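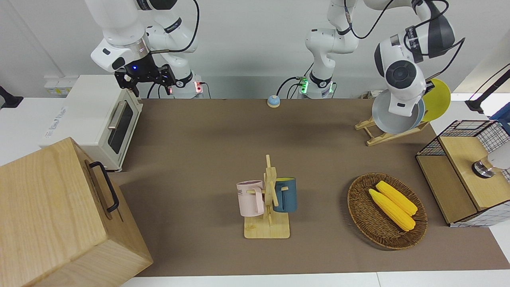 ## How to budget for a two-arm bench without blowing it all on the arms

I get asked about this a lot, usually by someone who has already picked their arms and has a quote from Lorulard open in another tab. Close the tab for a minute! The arms are the easy line in the budget (big, scary, but easy). It's the stuff on and behind the table that'll get you.

I've planned two of these kitchen-chore benches now, the second one with Sena Abubakari, who is much better at spreadsheets than I am. What follows is pretty much our sheet turned into sentences.

### 1. Write down the chores first

Pick the jobs before the gear. Ours were hanging mugs on a tree, putting a pan or a plate into a rack, and opening things with handles. A frying pan is a good one to plan around, as it sticks out a long way from the gripper and wants to twist. When you compare payload numbers, add the gripper to the pan, then look at what's left with the arm stretched right out. Stanis and Akolgo both list payload, but they don't measure it at the same reach, so email them and ask.

### 2. Sort out the table

Both arms mount along the back edge, which means the table has to be stiff at the back and deep enough at the front to hold your props. I allowed $200 for extra bracing and used all of it. Put down a plain mat too. It's cheap, it saves the tabletop, and a dropped mug has a slightly better chance.

### 3. Cables and power

I forgot this completely the first time – don't be me. Two arms plus two grippers is a lot of black cable, and it needs enough slack to loop as the arms move. Budget for:

- a power strip mounted on the wall, where you can get at it
- cable ties and sleeves, more than you think
- $83 for spare gripper leads (that was Evham's price for us in August, so check it)

### 4. Grippers and fingers

Parallel grippers are fine for handles, rims and pegs. Check how wide they open against your fattest prop. Fingers wear, so get a spare set in the first order while the freight is already paid. We didn't, and we waited 30 days for a tiny parcel.

### 5. Props

The fun part! Op shops are your friend. I gave myself $100 and came home with change. Go for a mix of shapes and colours: mugs, a plate rack, a wicker basket, some yellow corn cobs, a little service bell. A toaster oven is great value because you get a door and a handle in one go. Buy two of anything ceramic.

### 6. Leave something in the kitty

Nana Ackah looked over our first sheet and asked where the repair money was. There wasn't any. We now put it in as its own line before we choose the arms, and if that means a cheaper pair, so be it.

Once all that's filled in, go back and open your quote again. Look for freight, mounting plates and the warranty period, and if any of them are missing, ask for a revised one before you sign.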